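Como fazer o orçamento de uma célula com dois braços sem cair no preço da brochura

A primeira proposta que recebemos tinha uma página e um número redondo. Convém desconfiar de ambos. O que se segue é o método que usamos agora para montar o orçamento de uma célula pequena de separação de peças, e serve igualmente para quem só quer saber se vale a pena avançar.

Passo 1. Escreva a tarefa antes de pedir preços

Meia página chega: que peça entra, de onde vem, onde tem de ficar, quantas por turno. Se o comercial quiser começar pelo modelo do braço, peça-lhe que volte à meia página. Na Cerden tentaram vender-nos dois braços quando ainda não tínhamos decidido se a tarefa precisava de mais do que um. Acabou por precisar, mas quem tem de chegar a essa conclusão é o comprador.

Passo 2. Separe o braço do resto

Peça a proposta dividida em linhas. O braço costuma vir sozinho na primeira, muito bem apresentado, e tudo o que o faz trabalhar aparece em «acessórios» ou não aparece. No mínimo, exija preço próprio para:

– garras e respetivos cabos
– placas de fixação e parafusos
– transportador, com motor e alimentação
– botões de comando e caixa onde os montar
– formação e horas de arranque

Numa das propostas da Trerach, o transportador custava 1334 euros e a alimentação não estava incluída. Ninguém mentiu, simplesmente não tínhamos perguntado.

Passo 3. Monte uma maquete barata

Antes de encomendar bancadas definitivas, forre uma mesa com papel kraft e marque uma grelha com fita. Mudar uma caixa de sítio no papel não custa nada – mudar um furo numa bancada custa uma manhã e uma discussão. Use as caixas de plástico que já tem em armazém e ponha o transportador onde julga que vai ficar. Depois mude-o. 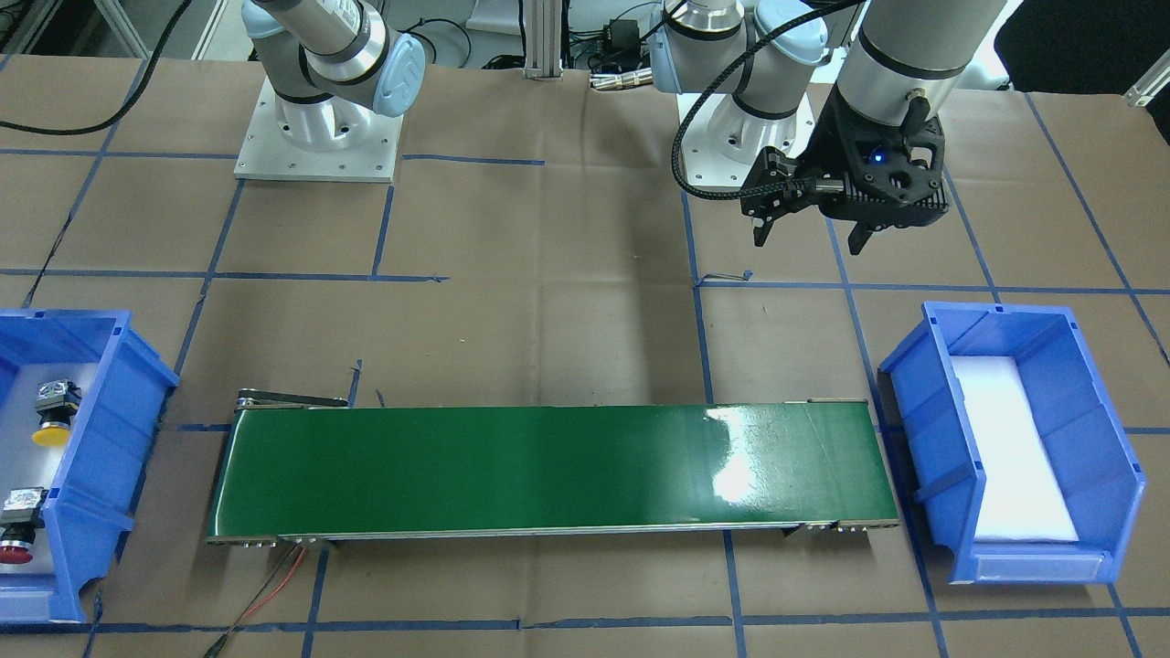 Clollosari, 26/10/2023

O tapete ficou ao comprido entre as duas caixas azuis, paralelo à frente da mesa. A caixa da direita leva um forro de espuma branca e a da esquerda tem dois botões industriais, um amarelo e um vermelho, pousados no fundo. Veja também os fios que saem do canto do transportador: calhas, passa-cabos e fichas são outra linha do orçamento, e nós reservámos 548 euros para ela.

Passo 4. Conte as horas de integração

É a parcela em que acredito menos. Os fornecedores falam em «poucos dias» e raramente o escrevem. Peça um teto por escrito; a Reisinger aceitou pôr no contrato até 3000 euros de integração, com aprovação nossa para qualquer hora adicional. Quem não aceita um teto está a dizer-lhe alguma coisa.

Passo 5. Faça as contas contra o que já existe

Compare com o custo real do posto atual, incluindo paragens e retrabalho, e não com o posto ideal que o vendedor descreve. Em agosto refizemos esta conta e o prazo de retorno ficou bem mais longo do que o prometido. Continuámos, mas com uma célula em vez de duas.

Guarde todas as versões da folha de cálculo e, antes de assinar, confirme quem paga o transporte das garras em caso de avaria.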